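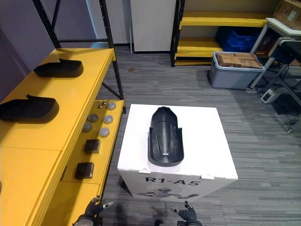 Open storage at an assembly bench is any arrangement in which parts are held within reach of the work without a door, lid or drawer in front of them. It is the cheapest form of point-of-use storage and the one most often installed without a drawing. A typical bench has two usable levels, and the two are rarely treated alike. The upper level takes the work in hand. The lower level collects small parts, such as round metal discs set out in loose rows with a pair of pins near the back, because a shelf under a bench top is shielded from the sweep of the forearm. Large molded parts tend to go wherever a flat surface of the right height is free, and the top of a cardboard box standing on the floor is a common choice. Chapter 6 dealt with closed storage. The present chapter covers open shelving, the bench surface and the temporary supports that appear between them.

## 7.1 Terms used in this chapter

**Staging surface.** A surface on which a part rests between two operations. A staging surface may be permanent (a bench top, a shelf) or temporary (a carton, a crate turned over, a cart).

**Clear opening.** The vertical distance between the top of a loaded shelf and the underside of whatever is above it. Catalogs quote shelf pitch, measured from shelf to shelf. The clear opening is always smaller than the pitch, by the depth of the beam and by the height of the parts.

**Reach depth.** The horizontal distance from the front edge of a shelf to the farthest part that can be picked up without leaning. Reach depth falls quickly as the clear opening is reduced.

**Footprint.** The floor area covered by the unit at its widest level. Diagonal braces seldom add to the footprint, but they close off the side they cross, and a braced side shouldn't be counted as an access side.

**Stray.** A part lying on a surface that has not been assigned to it. The word carries no blame and is used here only for counting.

## 7.2 Frames, beams and floors

Bolted steel shelving consists of uprights, beams and decks. The upright carries the load in compression. The beam carries it in bending and passes it to the upright through a bracket or end plate, and most faults in service are found at that plate: a fastener left finger-tight, or a beam hung one hole lower at one end than at the other.

Color is worth a short remark. Beams and decks are often supplied in a bright finish and uprights in a dark one. The contrast helps the eye to find the front edge of a shelf, although it does nothing for the visibility of dark parts placed against dark uprights.

Floors are covered at length in Appendix C. For the purposes of this chapter it is enough to separate hard floors from soft ones. On carpet, a loaded unit settles over the first weeks and should be checked for plumb a second time. A carton on carpet settles as well, unevenly if the load is off center. A floor covering with a regular line or grid pattern is useful during layout, as the lines give a ready reference for squaring a unit by eye before the tape is brought out.
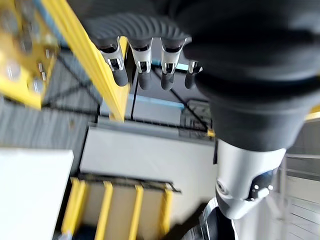 **Gisness, August**

*Field note 7-A.* Bracket plates are inspected before the shelves are loaded. Where a yellow beam meets a yellow bracket plate set with round metal fasteners, the heads can be checked by touch and then by wrench, working from the lowest plate upward. The procedure adopted for the Sastry exercise, which is repeated at the end of the chapter, is as follows:

1. Clear the shelf to be checked. Put the parts in a crate, and don't transfer them to the shelf above.
2. Check each fastener on the left plate, then each on the right.
3. Sight along the beam from one end.
4. Load the shelf from the back.

Step 1 is the one most often skipped. In the Sastry exercise the students recorded 342 parts before clearing and 36 strays. The strays were mostly spacers and flat pads that had been set down on the bench top and left.

## 7.3 Surface finish

A painted or molded surface with a high gloss is easy to wipe and difficult to see on. Under overhead lighting, a smooth yellow panel will appear bright at one end and much deeper in tone at the other, and anything held close over it throws a shadow with a definite outline. The shadow can be wider than the object. A small dark part inside it is easily missed.

Matte finishes reduce the effect but hold dirt. The usual compromise is a gloss shelf with a removable matte liner - rubber or felt - on the level where small parts are kept.

Curvature also matters. A surface that curves gently will hold a flat block and will not hold a disc on its edge. Curved surfaces should be left out when staging area is calculated, however often they are used in practice.
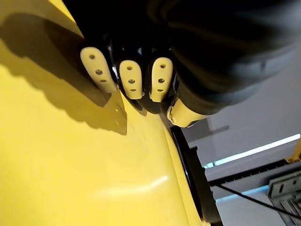

**Gisness, 20 October 2019**

*Field note 7-B.* Shadow test. A hand is lowered over the glossy yellow surface until one fingertip makes contact, and the outline of the shadow is noted at contact and again with the hand raised. At contact the shadow narrows toward a point beneath the touching finger. Cyril Hartley, who set the test, asks for the readings to be taken at two bench heights and entered in Table 7.2 with the lamp position.

## 7.4 Metal surfaces

Stainless steel is the remaining common surface. It's specified for its resistance to cleaning agents and is accepted elsewhere out of habit. Three properties concern the layout designer: the direction of the brushing, the glare, and the presence of any recess.

The glare from brushed steel is concentrated in a patch whose position depends on the viewer, so that two people at one bench will lose sight of different areas. Fine scratches accumulate with use and are not a defect for staging purposes.
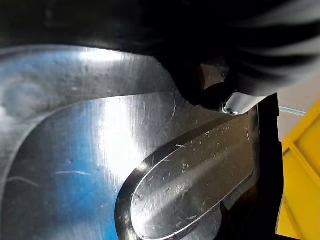 **Subbarao Kulkarni**
Chapter author; Senior Lecturer in Workplace Layout, Astham

A shallow recess pressed into a steel surface, with a curved edge and a soft bevel, gives a staging area a boundary without adding a rim. Round parts that roll will tend to stop at the bevel if the depression is deep enough. For the worked problems in this chapter the bevel is taken as 21 mm wide and is excluded from the usable area.

**Problem 7.1.** A recessed steel surface has a gross area of 2,760 square centimeters. State what further dimensions are needed to find the usable area, and sketch the part of the surface that would be lost to glare for a seated viewer.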